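Robot Learning Lab, Handout 4
Collecting demonstrations for the table-clearing task

Course leader: Hermine Aigner
Lab sessions: Aoife Moynihan

What you are collecting

A demonstration is one complete run of the task, driven by a person, with the camera images and the arm's joint positions saved together. The learning system never sees your instructions. It sees only the recordings, so anything you want it to pick up has to be in them.

Each pair will record 200 demonstrations over the term. Plan on 40 in a session. Pairs who try to do the lot in the last week produce poor data, mainly from tired hands.

Setting out the table

Put the dishes out before you start recording and keep your hands clear until the run begins. Leave gaps between them. Stacked dishes come in Handout 6 and should not turn up in this set.

Change the layout after every run. Swap the large plate with a cup, move a bowl from the front to the back, turn the order round. People drift into habits here – most of us put the big plate in the middle without thinking about it. If the plate is always in the middle, the system will learn to reach for the middle. Use the layout sheet when you run out of ideas.

The cloth should lie flat across the top. Small creases are fine and need not be smoothed out between runs.

Driving the arm

Move at a steady pace. Long pauses are a problem, as the system learns to pause too. If you need to think, think before you press record.

Approach bowls and cups from above and close on the rim. Plates are harder. Take them at the edge and lift slowly.

If you miss a grasp, try again once and carry on. Recoveries of this kind are useful and should be kept. If a dish goes on the floor, stop and mark the run as failed. Do not delete it.

Labelling

Every run needs a layout number, the operator's initials and a result: done, recovered or failed. Enter these in Jotport straight after the run. Runs with no result are left out of training, and they will not count towards your total.

Before you leave

Watch 4 of your runs from start to finish, picked from different parts of the session. Check that the images and the arm movement line up and that the whole tabletop is in view throughout. If one of them is bad, look at the runs on either side of it as well.

Reading for next time: the chapter by Sayaka Takagi on varied starting positions, first 30 pages. Come ready to say which parts of your own layouts have been too regular.
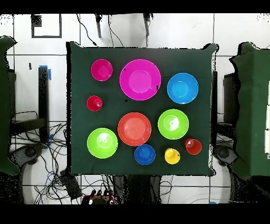
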